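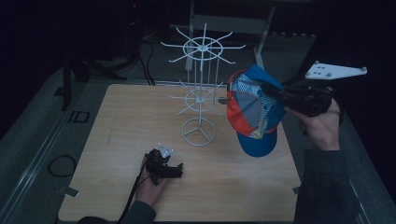
White wire cap stand, plus the cap with the bright blue brim

So I've finally done something about the hats! They've been living in a heap behind the laundry door since August, and Lensa reckoned I'd save 30 minutes a week just by being able to find one. The stand has 2 tiers of arms and a round base, and it takes up hardly any room. I'm putting the colourful ones up top - the red-orange and blue one is my favourite - and the daggy gardening hats can go underneath. Scarves are next, once I've found them all.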